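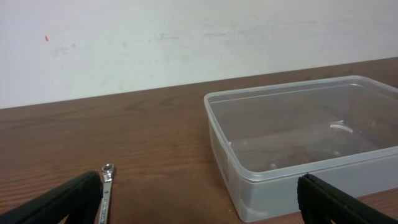

Clear bin on the work table, with the scuffed wall behind.

How to Set Up a Catch-All Bin for a Work Table

We use cookies to remember your settings. By staying on this site you accept our cookie policy.

A wood table against a white wall collects small stuff all day long. Pens, packets, cards, and loose sticks of one thing or another end up spread from one side to the other. One open bin takes care of most of it. A lid only slows you down, so leave it off and keep it for stacking.

Pick a clear or frosted bin with low sides. You should be able to see what's in it from your chair. Mine came from Furnport two years ago and has held up fine, apart from some scratching on the bottom. Wash it in the sink with dish soap and a soft cloth. The green side of a sponge will cloud the plastic for good.

Before you put anything back, clear the table and wipe it along the grain with a damp cloth. Dry it right away. If you oil your table, let the oil cure overnight before setting plastic on it, or you may get a ring that takes a lot of rubbing to remove.

Gray scuffs on a white wall usually come from things being pushed back against it. Try a plain damp cloth first. Next, a little baking soda on the cloth. Melamine sponges work too, but they leave a shiny patch on flat paint, so test low down where the table hides it. Ink is harder. A small dot of red will often bleed through fresh paint unless you put stain blocker on it first. Once the wall is clean, pull the table out about the width of a finger.

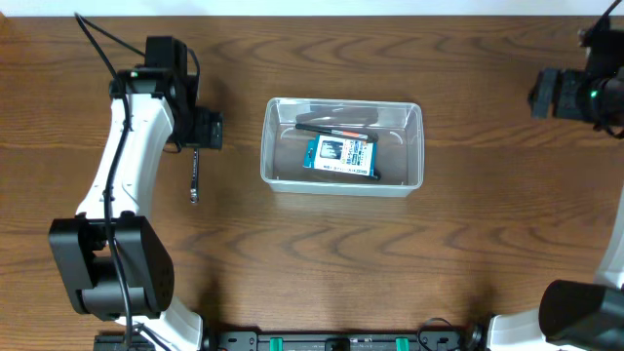 A marker and a small packet can share a bin without any dividers. Dividers make sense once you have a dozen things or more, and before that they mostly catch dust. Lay markers flat so the ink stays even from end to end. Put packets in with the printed side up so you can tell them apart. Anything long and thin tends to slide underneath, so lift the packet when you're looking for it.

Empty the bin once a week. I do it on Friday before supper. Check that the marker caps are tight, throw out the dry ones, and take whatever belongs in another room back there. Wipe out the corners, where the crumbs go.

If the bin slides when you reach in, stick a felt dot under each corner. The Flirkeck ones I bought stay put on oiled wood. The cheaper ones came off in a month.

Comments (3)

brostdale_attic: Rubbing alcohol took the red pen off my wall but it took some paint too. Go easy.

m.k.: Does the felt work on glass tables?

pantryshelf256: I use two bins, one for pens and one for mail. The mail one is always full.

Last updated: September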